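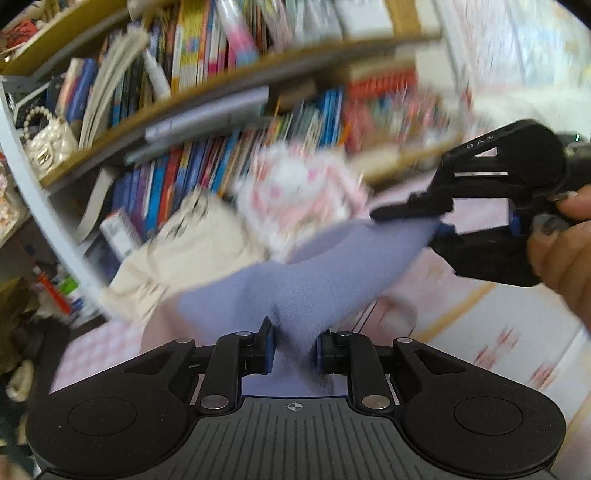 Finally sat down and worked out what we spent on laundry this year. Short thread.

We're a household of 4. Until November we used the coin laundry on the corner, the Civemer, two trips a week. I kept the receipts in a jar and added them up last night. The total came to $383, plus gas.

The prices went up in spring and again in the fall. The second time they didn't post a sign. You found out when the dryer stopped early.

So we bought a used washer. A Tranex, top loader, no screen, one dial. Paid cash to a man two streets over who was moving. It took two of us and a rented dolly to get it down the basement steps.

The hookup was the hard part. The cold water valve down there hadn't been turned in years and it started dripping as soon as I touched it. Called Akbulut Plumbing. They replaced both valves in under an hour and were polite about the state of the basement.

With the machine, the valves, new hoses and the dolly, we're in for just over $500. I'm not counting the shelf, I wanted that anyway.

Things I've changed so far: less detergent. I was using a full cap and the rinse water was still cloudy at the end. Now I use a third of a cap and the towels are softer.

Also cold water for everything except sheets and dish rags. I can't tell the difference on shirts.

Fleece gets its own load, inside out, no softener. It was leaving lint on all the dark stuff. No dryer either, it goes over a chair overnight.

We don't have a dryer yet. There are two lines strung across the basement and a fan. Jeans take a day and a half. If it rains all week they take longer and the whole floor smells like wet denim.

My sister-in-law says to get the Plistivitz dehumidifier she has. It's loud. I've slept in the room above it. Still thinking.

If anyone local is selling a dryer, electric, not gas, message me. I can pick up any evening after six. I have to measure the stairs again first.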